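7.3 Gripper stops while loading the dryer (fault 636)

The arm halts at the drum opening and the gripper stays closed on the load. The usual cause is fabric twisted round the fingers.

Caution: the gripper can open or close without warning after a fault. Keep hands clear until step 2 is done.

1. Press the stop button on the Rurnier base.
2. Wait 40 seconds for the arm to lose power.
3. Support the socks or other small items from below and ease them free. Do not pull on the cable.

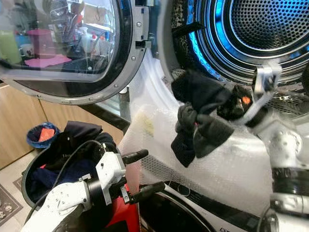

4. Release the stop button and select Resume.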